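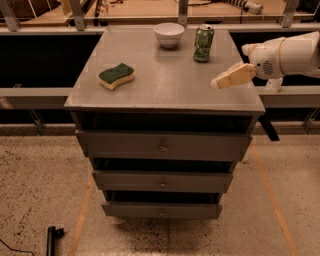
I need some help with the top of a gray dresser before I ruin it. It's wood, three drawers, and I use it in the garage for odds and ends. The finish on top has gone dull and lightly scuffed, with faint pale patches and a bit of sheen left near the middle. I've been going at it with the green and yellow sponge and plain water, a bowl of it at a time. The drawer fronts I can live with. What would you put on the top to even it out?

hjenkins81
Put the sponge away, first of all. The green side is a scouring pad. It takes the shine off paint and it will do the same to most clear coats. You have it lying green side up, so I'm guessing that's the side you've been using.

Cosimo M
Both sides. The green side only on the pale spots.

hjenkins81
Then some of those pale spots may be yours now. Use a soft cotton cloth, water with 2 drops of dish soap, and dry it right after.

Prostthorpe_Cat
I don't agree that it's all the sponge. Pale patches on a gray finish can be moisture that got under the topcoat. Cans and bowls set down wet will do it. I had the same on a nightstand and it came out with a hair dryer on low. Do you leave drinks on it?

Cosimo M
Sometimes. The green can is from last night. I crush them and they sit there until I take the recycling out. The patches aren't rings, though.

Prostthorpe_Cat
They don't have to be rings. If the can leaks a little it spreads.

gwen_samuel
Is it painted or stained? That matters more than anything said so far. Rub a hidden spot with denatured alcohol on a cotton swab. If gray comes off on the swab it may be latex paint, and you can sand lightly and repaint. If it gets sticky it's probably shellac.

hjenkins81
Don't start with alcohol on a finish you can't identify. Soap first, wait 30 minutes, look at it again.

gwen_samuel
I said a hidden spot. Inside edge of the gap over the top drawer would be fine.

Cosimo M
Did the soap and cotton cloth. The patches are still there. Swab test on the inside edge came up light gray, not sticky.

gwen_samuel
Paint, then. 220 grit by hand, wipe it down, two thin coats. Pull the drawers out before you sand or the dust gets into everything.

Prostthorpe_Cat
I'd still try the hair dryer before sanding. It costs nothing.

Davina McIver
Or paste wax and leave it alone. It's a garage dresser.

Cosimo M
Might do the wax on half and see. Does it matter if it's under 50 degrees in there?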